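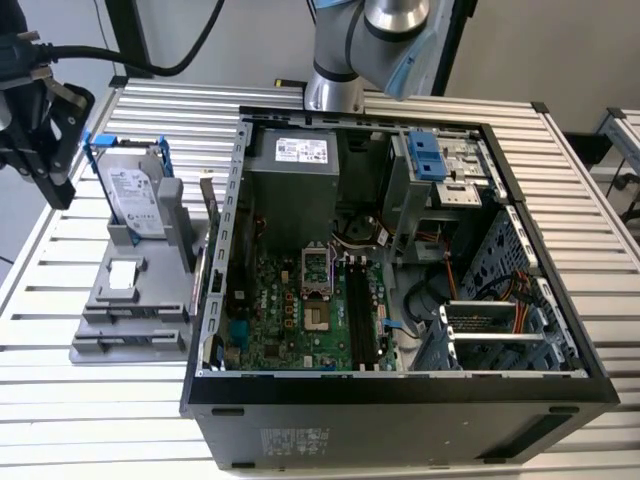

**Kumuseo abre em outubro a cápsula do tempo da turma de 2002 (e fecha outra, para 2065)**

Joguei na linha ofensiva do colégio Gudmont durante quatro temporadas, sem brilho nenhum, e hoje cuido da comunicação do Kumuseo, o pequeno museu dos ex-alunos que funciona no antigo vestiário do campo Lanz. Então vocês me perdoem se este comunicado sair um pouco mais animado do que o normal. Esperei muito por este!

Em outubro, às 16h, vamos desenterrar a cápsula que a turma de 2002 deixou atrás da arquibancada norte. Quem era aluno na época deve lembrar da confusão: chovia, o discurso do diretor se perdeu no vento e a banda tocou o hino do colégio duas vezes, a segunda porque ninguém tinha avisado que a cerimônia já havia acabado. Eu estava lá, de sapato emprestado.

Sabemos pouco do que há dentro. A lista original sumiu numa mudança de secretaria e o que nos resta são lembranças, que discordam bastante entre si. Regula Wieser, oradora da turma, jura que guardou ali o caderno de jogadas do nosso treinador. Renato Mercado, que era quem carregava o caderno, diz que ele ficou na casa do treinador e que na cápsula só entrou uma cópia (incompleta, segundo ele, e com mancha de café). Vamos descobrir juntos.

"Escrevi uma carta para mim mesma e não faço ideia do que prometi", conta Lindiwe Adams, ex-capitã do atletismo e hoje presidente da associação de ex-alunos. "Vou ler primeiro sozinha, num canto. Depois decido se mostro."

A segunda parte da tarde é para quem quiser deixar alguma coisa. A nova cápsula será fechada no mesmo dia e só volta a ver a luz em 2065 – eu já fiz as contas da minha idade e preferi não anotar. Cabem cartas, fotografias em papel, programas de jogos, crachás, medalhas pequenas. Não aceitamos comida, pilhas nem líquidos. Cada família pode entregar um envelope, e temos lugar para cerca de 200 deles.

A exposição que acompanha a abertura reúne 19 cartas de ex-alunos sobre o campo Lanz, lidas em voz alta por Gavin Lennox, que narrou nossos jogos no alto-falante durante anos e continua com aquela voz. Tem carta de gente que se casou ali, de gente que quebrou a clavícula ali e uma, curtíssima, reclamando do preço do amendoim. A minha ficou de fora – achei feio escolher a própria.

O transporte entre a estação e o colégio é oferecido pela Flekport, com saídas a partir das 14h30. A entrada é gratuita e não precisa de inscrição, a não ser para quem vai depositar envelope.

**Contato para a imprensa e entrega de envelopes:** Regula Zaugg, secretaria do Kumuseo, antigo vestiário do campo Lanz, Colégio Gudmont. Atendimento das 9h às 13h.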